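Chapter 10
The Drip and the Logbook: Quiet Faults in Liquid Handling

Before you start

You should be comfortable with the cell states from Chapter 2 (idle, run, hold, protective stop) and know the difference between a fault and a failure. If you skipped that section on the grounds that the words mean the same thing, please go back. We'll wait.

Terms introduced in this chapter: silent fault, proxy signal, carry-over, plausibility check, nuisance trip, safe hold.

10.1 A very good month at Marras

In January the dye room at Marras had the best run in its history. Its two-arm Clonetti cell, bought to measure colourants into cups so that people could stop doing it, completed 1,083 doses without a single alarm. The shift report was green from top to bottom. Somebody printed it and stuck it to the fridge.

The customer's fabric, meanwhile, was coming out the wrong red.

Yeshi Birhane, who had inherited the cell along with its one-page manual, did what most of us would do and blamed the dye. The dye was tested and found innocent. Next she blamed the scale, which was recalibrated at some expense and returned with a certificate. The robot was not blamed at all, as it had the paperwork to prove it was fine.

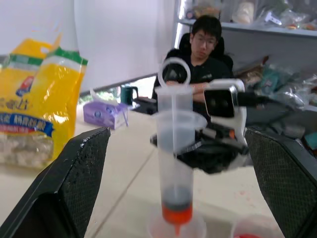 A dose, as far as the Clonetti controller was concerned, was a plunger position. The arm pushed the plunger from one height to another, the encoder agreed that it had done so, and the log said DELIVERED. What the liquid did in the meantime was its own affair. Orange dye in a syringe doesn't stop neatly at the nozzle; a little of it hangs below the tip, and it will come away over whatever happens to be underneath. At Marras that was sometimes the right cup, sometimes its neighbour and quite often the bench. The cleaner had been wiping up small red spots for weeks and had mentioned it twice. There was no field for it on the form.

This is a silent fault: the system is outside its specification and every indicator it owns says otherwise. The plunger height was a proxy signal, a thing we measure in place of the thing we care about. Proxy signals are cheap and mostly excellent, and you will use hundreds of them. Trouble begins when the log drops the word "proxy" and reports the result as fact.

10.2 The fix, and what the fix did

The integrator, Skendeo, proposed a plausibility check. After each dose the cell would weigh the cup and compare the result with the amount requested. A difference of more than 2 per cent would put both arms into protective stop.

It worked beautifully for one morning. By lunch it had tripped almost 60 times, mainly when the door opened and the draught got at the scale. Every trip meant a walk to the panel, a key, a reset and a short remark. By Friday the key lived in the panel. The following week a piece of tape was holding it in the reset position, and the cell was now free to restart itself with a person's hands among the cups. A quality problem had been promoted to a safety problem, using only good intentions and stationery.

Nobody was hurt. Ayantu Tamiru had reached in to straighten a cup when the arm resumed, and she lost a glove and her patience, in that order. Her incident report is reproduced at the end of the chapter, lightly edited for language.

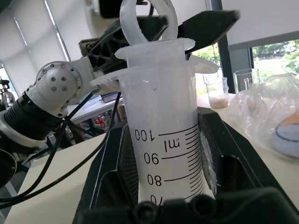

Vasanthi Wanigasekara
Lecturer in Automation Safety, Colitz Polytechnic

I use the Marras case every year, and every year the class splits. Half want to discipline whoever applied the tape. The other half want a better scale. Both groups are a bit right, and neither would have kept Ayantu's glove on her hand.

Consider what a gripper knows when it closes on a measuring cylinder. It knows finger width, perhaps force. It has no opinion on whether the scale is facing it or, as with the one gripped here, reads backwards from where the camera sits. Powder on a finger pad changes the friction and goes unreported. So before trusting any cell, write two columns: what it senses, and what the log claims. Wherever the second column is longer, you have found somewhere for a silent fault to live.

We will come back to the tape in 10.4, where nuisance trips get the attention they deserve. First we need a way of choosing between a stop, a hold and a polite warning, and a hold is harder than it sounds when the tool is full of liquid. An arm that freezes on command has met its safety requirement. It may also be freezing directly above the wrong cup, dripping.

10.3 Stop, hold or warn?

Start with the question Doaa Hajji put to Skendeo during the Marras review, and which took them until the next meeting to answer: when the cell stops, where is the tip?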